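Clesmont kitchen bench

The Clesmont kitchen bench is a tabletop setup for comparing robot grippers on toy food and small kitchen items. Set up by Rosalía Prieto at the Ornance workshop, first used for a proper comparison on February 9, 2021. Usually just called "the Clesmont" by people who work on it. Not to be confused with the Clesmont tray test, an older and much simpler routine with one arm and no camera at the wrist.

Background

Before the bench, grippers at Ornance were tried on plain blocks. Fine for checking that jaws open and close, not much use for anything else. Round things roll, soft things squash, handles stick out at odd angles. Prieto wanted objects with awkward shapes that were cheap to replace, and toy food was the obvious choice. A set of 93 pieces was bought in at the start; pieces are swapped on and off the table between rounds, so no two layouts match.

The first two finger sets compared were the Vosura and the Farkas. Vosura fingers are long and rounded at the end. Farkas ones are shorter and stiffer, and were cut down twice before anyone was happy with them.

Layout

Two arms hang over a dark table, each with a parallel-jaw gripper. Hanging them leaves the whole tabletop free and lets either arm come in from above, though cable routing is a nuisance and has been redone several times. Support rods stand behind the work area.

Views come from the wrist and from a fixed camera at the table. Wrist view is better for lining up a grasp, fixed view for seeing where both arms have got to. Early notes treat the two as rivals, later ones use them together.
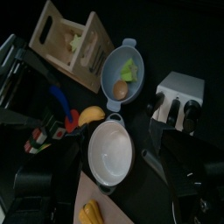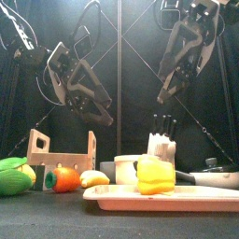

Wrist view first, with the blue pot beside the crate; fixed view second, both arms over the table.

Objects

Pieces fall into three loose groups in the notes, though the grouping was never strict and some things have moved about.

Food. Toy bananas, single and bunched, a bell pepper, an ear of corn with felt husks, an egg shape. The bunch is disliked: fingers tend to catch one banana and drag the rest. Pepper is wide and lumpy, so jaw opening matters more than grip force.

Cookware. Pots and pans with handles. A pan can be taken by the rim or by the handle and the scores are kept seperate. Rim grasps are quicker to set up, handle grasps twist more.

Holders. Wooden crates, trays, a knife block. Mostly there as places to put things, or as obstacles. Crates have cut-out handles, and lifting by those was added later as a task of its own.

Scoring

A round is 200 attempts per finger set. Each attempt gets a plain pass or fail: lifted, held, put down where asked. A drop after the hold counts as a fail. Knocking a neighbouring piece over is logged but dosn't change the score, a rule that has been argued over ever since and may yet be changed.

Nine tasks in the current list. Two need both arms, the rest one.

Results

In the first round Vosura fingers did better inside pots and crates, where the narrow tip had room to get down past the wall. Farkas did better on pan handles. No clear winner on the bell pepper. A repeat in March, with new pads on both sets, narrowed the gap on handles and left the rest much as it was.

Lighting was changed between the two rounds, so the wrist camera figures should not be compared directly. Gripper scores are thought to be safe.

See also

Clesmont tray test
Parallel-jaw gripper
Wrist camera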